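About Us

29 November 2020
By Adjoa Kyei

Himum is a small school of household skills in Droltport, and we teach the ordinary jobs that keep a home comfortable. How to set a table so people want to sit down at it. How to fold, stack, sort and put away. Where the phones go when dinner is ready! Nhyira Appiah and Ryan Mapplebeck started it in the front half of an old drapery on Bakbridge Road, with two borrowed tables and a lot of fabric (the fabric came with the lease, and we are still sewing our way through it).

These days we also have the back half, and 3,032 people have taken a class with us. Some come for a single evening on linen. Some stay for the whole tabletop course, which begins each January and is still the one we get the most letters about. We love the letters, so please keep writing.

Colour is a big part of how we work. Ryan has a soft spot for deep reds, and once he had discovered mandala patterns there was no stopping him. Nhyira prefers a quiet cloth with leaves and small flowers on it, something you can put anything on top of. They argued over it for most of a winter and then used both, and now we can't picture the place any other way.
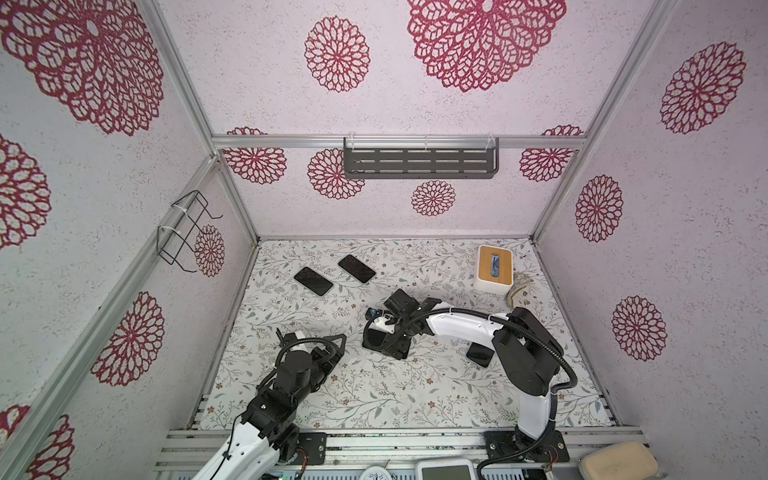

Crimson mandalas on the walls, vines and blossoms on the cloth.

The tabletop course is built around things people already own. We don't ask anyone to buy a matching set of anything. Students practise with phones, tissue boxes, pouches, napkins, spoons, whatever lands on the table at the end of a normal day, and they work out where each piece should live. Violeta Ulloa teaches the first half. She has a rule that every object gets picked up once and put down once, and she is cheerfully strict about it.

Phones get a whole session to themselves. It started as a half-hour add-on and people kept asking for more, because every household seems to have a different way of losing them. We try rows, stacks, trays and racks. Violeta likes a diagonal row, as you can pick out your own case without disturbing your neighbour's. Adom Essien, who teaches the second half, will tell you straight rows are better, and the two of them have been having this out in front of students for years.

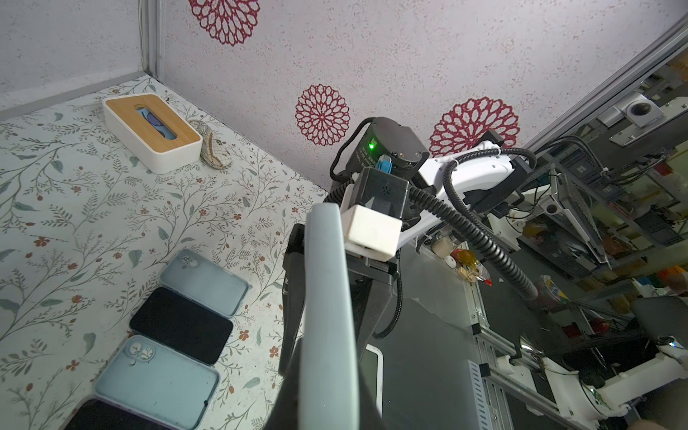
Four phones in a diagonal row, with the tissue box and a small zip pouch beside it.

Adom also looks after our pattern library, a wall of flat drawers holding 1,162 fabric and paper samples. Anyone enrolled can borrow from it. Bring back what you take, and if you've cut into it, bring us whatever you made so we can have a look! The leafy prints are always the first to go out, so ask early if you have your heart set on one.

Classes are small and there's tea at every one of them. You don't need to be tidy to come along (several of us aren't, at home). Evening classes run during school terms, and the linen class also has a morning group for people who work late. Drop in at the Bakbridge Road door and one of us will show you through the drawers.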